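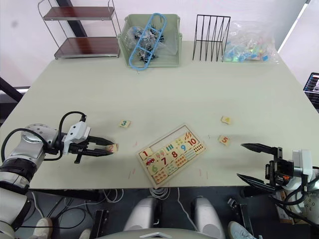 Two arms and a wooden number board, piece in the left gripper.

Is the Ploden two-arm kit worth it for small pick and place?

I'm looking at the Ploden two-arm kit for a teaching lab. The job is putting flat wooden number pieces into the matching slots of a puzzle board. The seller offers it bare or with the Stilta finger set, which adds 260 to the price. Do I need the long fingers, or will the stock ones do? Also, is the setup service any good? We have one bench and not much time in January to get it going.

Posted by benchrow_k

halftorque

We have had the kit since last year, with the Stilta fingers. Get them. The stock fingers are short and wide, and on a thin piece lying flat the gripper body gets too close to the table before you have a decent hold. With the long ones you can take a tile by its edges and still see the number on it from the head camera.

Things to know before you order:
The long fingers flex a little if you close at full force. Set the grip force low for wood.
The wrist cable needs slack. Route it in a loop above the wrist and move the arm through its whole range by hand before you tie anything down.
Picking up is the easy part. Getting a piece to drop into its slot takes most of the tuning, more so if the board sits at an angle. Ours slid until we put a thin rubber mat under it.

The setup service is run by Vollelon, and we paid 538 for it. They mounted both arms, did the calibration and left. Training was one short session. If someone on your side has mounted an arm before, skip it.

Edited 4 April 2018: the finger screws work loose. Check them after the first 13 hours or so of use.

mossgate

we use kimaro grippers, never had a problem. dont know the ploden ones

pinlock59

Agree on the fingers, not on the service. Our calibration was off between the two arms and Vollelon came back and redid it without charging. I would have lost a week on that. Ask whether the return visit is still included, because it wasn't written on our quote.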